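4.2 Sorting by colour as a stand-in for tidying up

Most of the chores named by the households in our Werham survey come down to the same thing: many similar objects lie about and each kind has its own place. We therefore chose toy bricks and open bins as the second task. It needs no force and no tools, and a mistake can be put right by hand. Both arms work over a patterned mat, as a plain background would have made the bricks easier to find than they are in most homes. The robot must put red, green and blue bricks into separate bins (Figure 3a). 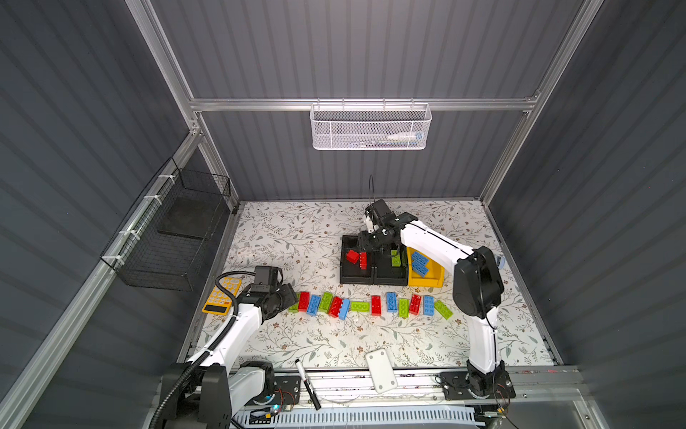 Belhaj, commenting on the April draft, objected that a row of bricks laid flat is already half tidied, and that a child's bedroom floor would be a fairer test. We accept the point. The Skindport trials, which used heaps, are reported separately in Section 5, and the results there are a good deal weaker.

We ran 533 pick attempts in 40 sessions. An attempt counted as a success only if the brick ended in the bin for its colour and no other brick was knocked off the mat. How a brick lay inside its bin was not scored. A person tidying the same bricks would not stack them neatly either, and bricks come to rest at all angles once let go (Figure 3b shows the view from the gripper). It does matter for larger loads, as a brick left standing takes up room above the rim and can catch the fingers on the next visit. The Mandent controller has no step for pushing the contents down, and the operator was allowed up to 5 corrections per session for this reason.
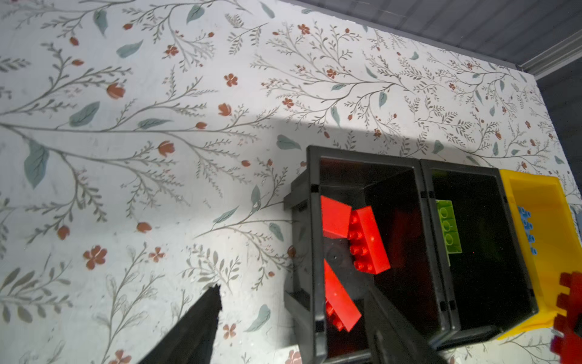

4.3 What the operator still does

Leaving a session to run alone was not possible at any stage. The operator laid out the bricks, emptied the bins and restarted the controller after a stall. In 8 sessions the run was stopped early and the remaining bricks were put away by hand. These sessions are kept in the totals.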